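What do people eat with?

Mundico Young Readers: Everyday Things
Last updated Dec 27, 2020

Everyone has to get food from a dish to their mouth. People around the world do this in different ways. Some use a knife and fork, some use chopsticks, and many use their hands. Most people use more than one way, depending on the meal.

Hands

Hands are the oldest eating tools of all. In parts of India, Africa and the Middle East, many meals are eaten with the right hand. A piece of flat bread can be used to scoop up sauce or wrap around meat. In Ethiopia the bread is called injera, and it is soft and spongy. People wash their hands before they start.

You probably eat with your hands too. Think of sandwiches, pizza and apples.

Chopsticks

Chopsticks were first used in China more than 3,000 years ago. The earliest ones were probably for cooking, because long sticks can reach into a hot pot without burning your fingers. Later, people began to eat with them as well. Food was cut into small pieces in the kitchen, so there was no need for a knife at the table.
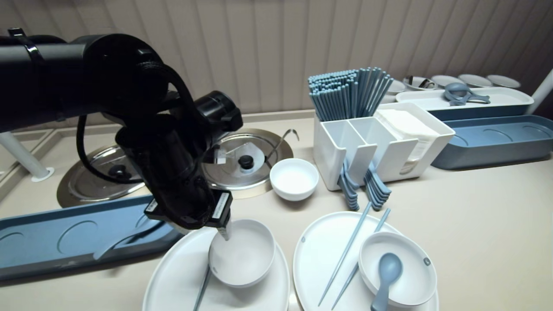

A white bowl on an oval plate, with a chopstick lying across the plate.

Chopsticks are not the same everywhere. In China they are often long, with blunt ends, so that people can reach dishes in the middle of the table. Japanese chopsticks are usually shorter and come to a point – this helps when picking bones out of fish. In Korea they are often made of metal.

To use them, rest the lower stick between your thumb and first finger and keep it still. Hold the upper stick like a pencil. Only the upper one moves.
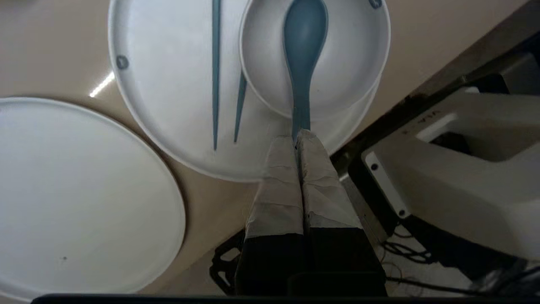

There are some manners to learn as well. In Japan and China it is rude to stand chopsticks upright in a bowl of rice, as this looks like something done at funerals. It is also rude to point at people with them.

Forks

Forks came to the dinner table quite late in Britain. If you had sat down to dinner here 400 years ago, you would probably have had a knife and a spoon and used your fingers for the rest. Some people thought forks were silly. By 300 years ago they were becoming common in richer homes. Many early forks had only two prongs, called tines. Most dinner forks now have four.
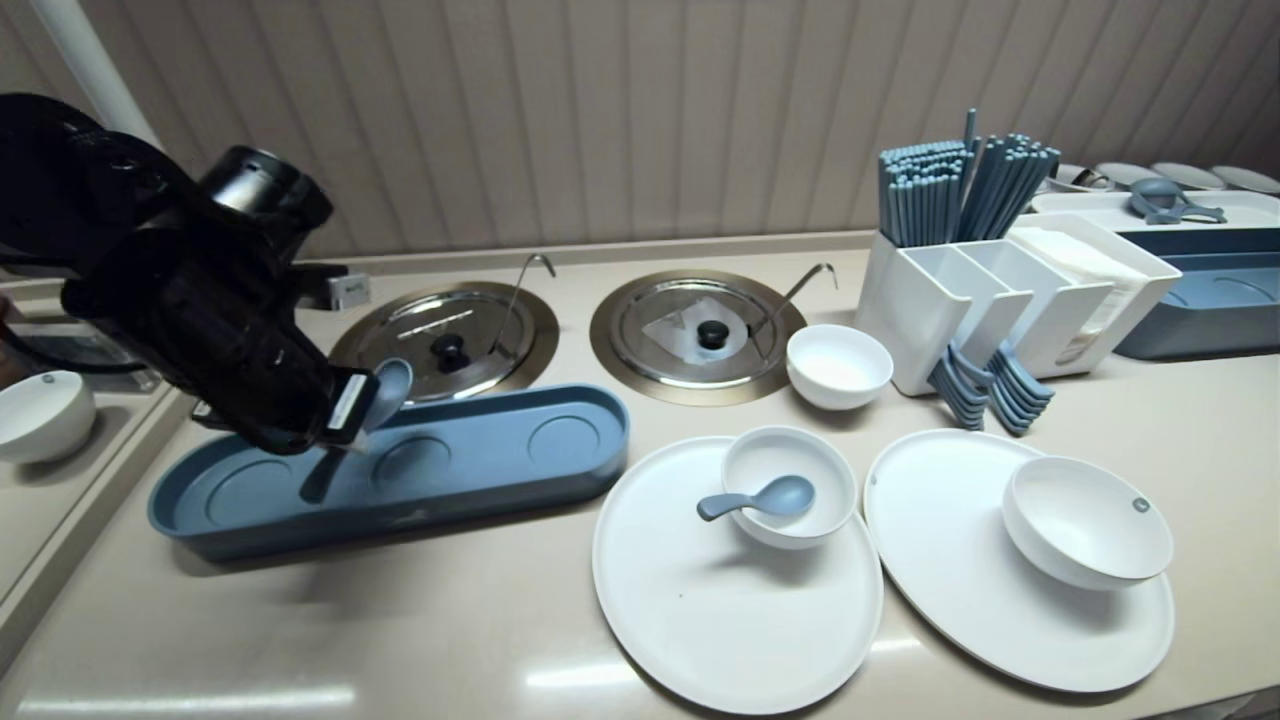 Spoons are much older than forks. People in the Stone Age made them from bone and wood, and some may have used shells. The word "spoon" comes from an old English word for a chip of wood. The part that holds the food is called the bowl, like the dish. It can be round or oval, and the blue-grey spoon in the photo has an oval one. Soup spoons are often round. In China, soup is often eaten with a short, deep spoon with a flat bottom.

Words to know

Tine: one of the prongs of a fork.
Cutlery: knives, forks and spoons.
Trencher: a thick slice of old bread used as a plate. You might have been given one at a feast 600 years ago.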